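Students teach robot arm to pack up after itself

Bavix Secondary College's robotics club has finished the first half of a student project that will have a robot arm sorting small parts into a box by the end of the school year.

The club, which meets in the technology block after classes, began the work in July. Its 20 members come from Years 8 to 11, and most had not programmed anything with moving parts before they joined. They are preparing for the Bansal Challenge, a regional schools competition in which 44 teams will show a machine doing a useful job on a tabletop.

Schools are given a theme each year and this year's is tidying. Teams can choose what gets tidied and how, but the machine has to work without anyone touching it once the judges start the clock. Some schools are building floor sweepers. The Bavix students settled on an arm that picks up loose parts from a workbench and puts them away, a job club members have been doing by hand at the end of every session.

The arm is on loan through Prevar, the equipment library shared by schools in the district. The club has it for 2 terms, after which it goes to the next school on the list. Students have been learning to steer it by hand controls first and are keeping a recording of each attempt. They then use those recordings to train a program that will try to copy what they did.

So far the club has logged 1,044 attempts. Each one is saved with a short note on how it went, and the failed ones are kept as well. Students take turns in pairs, with one person on the controls and the other writing the notes. A pair does a set of attempts and then swaps, and the next pair takes over when both have had a go.

The Year 10 students wrote the labelling rules after the first few sessions, when it became clear that everyone had a different idea of what counted as a success. Under the rules, a part has to be let go inside the box and stay there. A part that lands on the rim and tips in is counted, but one that is nudged in with the side of the gripper is not.

Software for the project is called Nomevis, a name picked by vote. The younger students have been working on the part that starts and stops a recording, while the seniors look after training. An early version ran in class before the mid-term break. It reached toward the right part of the bench most of the time but closed too soon, and the students have gone back to collecting slower, more careful pick-ups to add to the set.

The club also had to change the way it lights the bench. The technology room has windows down one wall, and recordings made in the afternoon looked quite different from those made after the blinds were drawn. Members now draw the blinds before starting and switch on the same lamps each time. A checklist taped to the cupboard door covers this, along with where the box goes and how the arm should be parked at the finish.

Families were invited to an open session at the end of last term and several younger brothers and sisters had a turn at the controls. The club says those attempts were great fun to watch - they were left out of the training set.

Teams in the Bansal Challenge must also hand in a logbook. It counts for a good share of the marks and has to show what was tried, what was changed and who did the work. The Bavix logbook has a page for each session and the students plan to add a section on cost, as the judges have asked every team to say what their machine would take to build from new.

Entries for the challenge close on 6th September, and the team has to send in a video of one complete run along with the logbook. Teams that get through will be asked to bring their machines to the final, where they will have a short time to set up on an unfamiliar table. The club is practising for this by moving the bench to a different spot in the room and starting again from scratch.

New members are welcome and no experience is needed. Students from Year 8 up can put their names down at the library desk, and a signed permission form is required before the first session. The club is also after small cardboard boxes in good condition, which can be left at the technology office.

Gripping small parts is the skill the club wants to improve before the video is made. The students are practising how far to open the fingers on the way in, as too wide a setting knocks neighbouring parts and too narrow a one misses altogether. With the two black fingers almost closed, there is only a thin strip of tabletop showing between them, and the open cardboard box stands well off to the left, so a part picked up from the middle has a fair stretch of bare table to cross. The next set of recordings will concentrate on that carry.
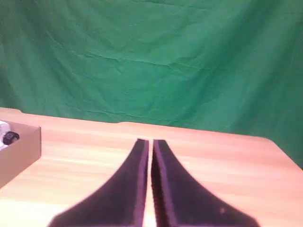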